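Brarnell is looking for participants to compare two hand-held grippers, the Konska and the Ots. Sessions run in February and last 3 hours. You'll pick up bottles, cups and other everyday items with each one, then rate grip and comfort. 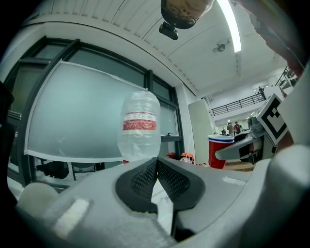 By the Study Coordinator, Pedero Project

Dark mesh-textured finger pads are fitted for the bottle tasks — tell us if they feel different from what you're used to. No experience needed. You must be 18 or older and able to stand for the full session. To sign up, write to the Pedero desk at Brarnell with the days you're free.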